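Hiltholm Allotments and Gardens Society
Notes from the December meeting

I'm doing the minutes again as Maureen's wrist is still strapped up, so apologies in advance if I've got anybody's beans wrong. Shout if I have and I'll change it before the next one.

Present: Howard Hollis (chair), Maureen Mottram, Nigel Dawber, Duangjai Meesuk, Maritza Huanca (me, scribbling), plus a good few plot holders who came in out of the rain and stayed for the mince pies.

Apologies: the Overgaards, both down with the cold that's going about.

We started at 7.15, a bit late, as the side door had swollen shut and Nigel had to put his shoulder to it.

Last meeting's minutes
Agreed, with one change. Duangjai said she had offered to lend her shredder and not to give it away, and could that please be made clear. It is now clear! Howard signed them.

Water
The long one, as ever. The tap by the bottom gate has been dripping since the clocks went back and Howard has had a price of £315 from Brorkitz to replace the standpipe and lag the pipe up to the hedge. Nigel thinks that's steep and said so more than once. He'd rather we bought the parts and did it ourselves over a morning. Maureen reminded him of the last time we did it ourselves (the path was a skating rink till February) and there was a fair bit of laughing, Nigel included I'm glad to say. We voted in the end and it went through. Howard will ring them and ask for a date before the hard frosts, and the water stays off at the main stopcock until it's done. If you need some for hens, see Howard for the key.

Seed order
The catalogue has been round everyone now, I think. If it's still under a pile in your kitchen, please hand it on. We get the discount so long as the order goes in as one lot, and up to 50 packets will come in the one parcel at the same postage. Duangjai is putting the list together and would like your choices in block capitals, with the plot number, please, please. 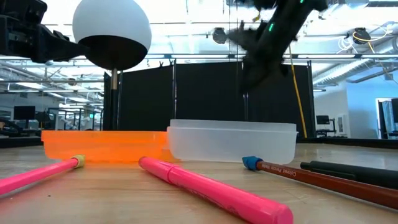 She also asked whether we might try a different broad bean. The old one did well enough but it flopped all over the path on the windy side, and she's read good things about a short one called Zuvow. Maureen wasn't keen (she's grown the same bean since she took her plot on and her mother did before her). We settled on getting both and growing them side by side on the spare bed, and I've promised to keep a note of how they do. I'm quite looking forward to it, I must say.

Bonfires
Two complaints from the houses along the back lane about smoke on washing. Howard read out the rule again: no fires before dusk, and nothing green or painted on them. He'll put a fresh copy on the gate.

Plot 3
Still a jungle. Howard has written and had no reply, so he'll write once more and then offer it to the next name on the list in the new year. Nigel will strim the edge in the meantime as the brambles are through to his raspberries.

Any other business
Maureen has jars going spare, all with lids, in her porch. Someone left a green wool hat after the last work morning and it's on the hook in the shed. I asked about having a hot soup do in the new year and people seemed up for it, so bring me your ideas.

Finished at 8.40. Howard to let everyone know the next date once he's checked the hall is free.

Maritza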